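5/10/25

I've been reading apartment listings for my mother since April, and I have developed a rash reaction to the word "lifestyle." She's selling the house and wants to rent somewhere with an elevator and no gutters. That's her whole list. What she keeps getting sent is brochures for a lifestyle.

The one she liked best on paper was Varela, a rental complex with 504 units spread over four buildings and a clubhouse in the middle. It's on the bus line and 20 minutes from my place. The base rent looked fair, even a little low, and that should have been my first clue. I've rented in enough buildings to know that when the rent looks low, it has relatives.

## The amenity fee

The fee at Varela is $225 a month. It isn't in the listing. It isn't on the floor plan page either, or in the first email. It shows up on the second page of the quote, under a line called "Community Access," and it's mandatory.

I asked Maja Jakubowski in the leasing office what it paid for. She was perfectly nice and had plainly been asked before. The clubhouse, she said, and the fitness room, the pool, the package lockers, and "resident programming." I asked if a person who doesn't swim or lift weights could skip it. She said the fee "supports the whole community." So does rent, I would have thought.

Then there's the $1000 move-in charge, which isn't a deposit. You don't get it back. It covers "onboarding," and as far as I could make out, that means two key fobs and a login for Nidorent, the portal where you'll be paying the fee. 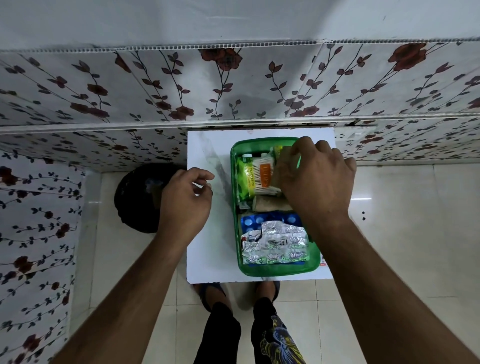
*Going through the green tray, PAPER STICK packet at the far left.*

My mother thinks I'm being a crank. Her view is that the clubhouse was pretty and the people in it seemed happy. She's right on both counts. I'd only point out that we toured at the hour the leasing office picked, with the fireplace on and a plate of cookies out. I'd like to see the place after dinner in February, when the treadmill has a sign taped to it.

So I called Lenni Heinonen, who lived at Varela for two years before he bought his condo. He had no great complaint. The walls were decent. Maintenance came when called. But the pool was shut most of one summer for a liner repair and the fee didn't budge, and the clubhouse kept getting booked for private parties, which residents had to pay extra to hold. You pay to have access to the room, and then you pay to use the room. He said after a while he stopped noticing. I believe him, and I think that's how it's supposed to work.

## Doing the arithmetic

I made my mother compare three places by total monthly cost, with every required charge folded in: rent, amenity fee, trash, pest control, parking, portal fee. She hated this. She wanted to talk about the light in the kitchen. 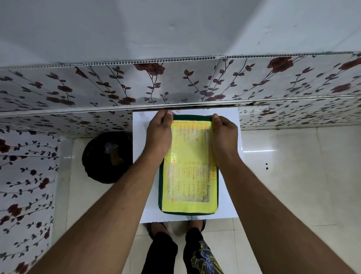 *The yellow sheet, with its circled numbers.*

Varela came out as the most expensive of the three once everything was in. The place that had looked priciest, an older brick building with no clubhouse and a laundry room that smells like 1987, was the cheapest. It has an elevator. It also has somebody else's gutters. The third was a Lokley property, and I couldn't get a straight total out of them at all. I asked for it in writing and got a link to a video tour.

I'm not against amenities. If you swim every morning, a pool downstairs might be a bargain, and I can see how a busy calendar would matter to someone who has just moved to town and knows no one. My mother knows everyone. She'd have been paying for a book club while driving across town to her own.

What bugs me is the sorting. The nice things go up front in the big type, and the price of the nice things goes in the back under a name that doesn't sound like a price. I don't think that's an accident of layout.
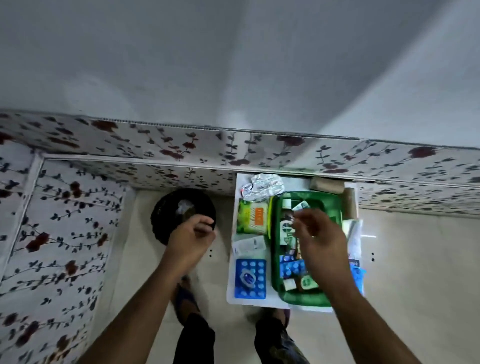

Can you negotiate a mandatory amenity fee?

Sometimes, though in my experience the office is more willing to take money off the rent or knock out a month up front than to touch the fee itself, so ask about the move-in charge first and get whatever they offer written into the lease.

I did ask, for the record. Varela offered to waive half the onboarding charge if we signed within two days. I don't like a deadline attached to a favor, and we let it pass. The same offer was in my inbox the following week, with a new deadline.

She's going back to look at the brick building again, and this time she's bringing a tape measure for the sideboard. I've been told to stay in the car if I plan to ask about pest control.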